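30 April 2023

Sunday, so I had the bench to myself and the radio up as loud as I like. Back to the thread problem! For anyone reading this who missed last week: Zlata wants to know which waxed linen we should be using for the ledger rebindings, and I keep telling her it depends, and she keeps (rightly) telling me that's not an answer.

Wound off samples of the Cieślak thread and the Drekstead thread, same nominal weight, and hung them both with the 500 gram weight overnight on Friday. The Drekstead came back with hardly any stretch. The Cieślak had relaxed by 13 mm over a meter, which I did NOT expect from linen, so I'm going to rerun it before I say anything rude to the supplier. Could be my knot slipping. I used a plain overhand and I know better.

Waxing notes, mostly for Vignesh: two passes over the beeswax cake, then pull it through a folded scrap of cotton until it squeaks. One pass isn't enough, it fuzzes up by the third signature. Three passes and you get crumbs in the gutter of the book and then you're in there with a soft brush, grumbling. I spent a good half hour on that this afternoon with the parish ledger and I'd rather not do it again.

Knots next. I've been reading up on how other trades finish off a stitch, because our kettle stitches keep loosening at the tail end, and surgeons tie separate stitches, each with its own knot, so if one goes the rest still hold. I'd love to try that on the torn cloth spine of the big atlas. Three little black ties in a row would look odd on a book, sure, but we could do it in a matched brown and hide it under the new label.

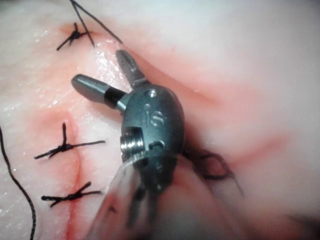 ## To do

- Rerun the stretch test with a proper bowline at each end, and write down the room humidity this time (Beril has the good gauge, ask nicely).
- Try separate ties on the scrap spine cloth first, NOT the atlas.
- Order more 140 gsm endpaper from Ideck. We're down to the creased sheets at the bottom of the drawer.
- Rasha wants the parish ledger by the end of the week. Text block is sewn, still needs gluing up and rounding.
- Find out who took the small bone folder. It has my tooth marks on it, please just put it back.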